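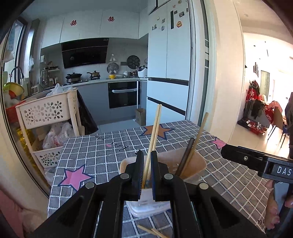
Cleaning the grease filters in a kitchen hood is a job most of us put off until the fan starts to sound tired, and I was as bad as anyone until Mieke Verhoeven walked me through it one evening in May. You don't need much! A deep sink, some dish soap, baking soda, and something thin to get into the folds (a plain wooden chopstick, like the ones standing in the beige container, is just right and won't scratch). Switch the hood off and let everything cool before you begin.

Slide the latch back and tip each filter down toward you, keeping it level so the grease stays in the channel. My old Treloar hood has 3 of them, and the middle one always sticks a little, so be patient. Fill the sink with the hottest water your tap gives, stir in the soap and a good scoop of baking soda, and let the filters soak for 17 minutes. I usually make tea.

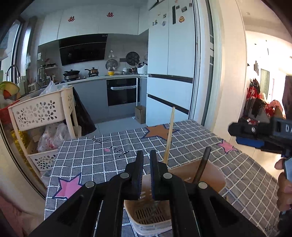
Can I put the filters in the dishwasher instead?
Stainless steel ones are usually fine on a hot cycle, but aluminum tends to turn dull and gray, so wash those by hand.

After the soak, brush along the grooves, rinse from the back, and stand the filters on end on an old towel. Leave them until they're completely dry, overnight if you can, then slide them back in with the handles facing out.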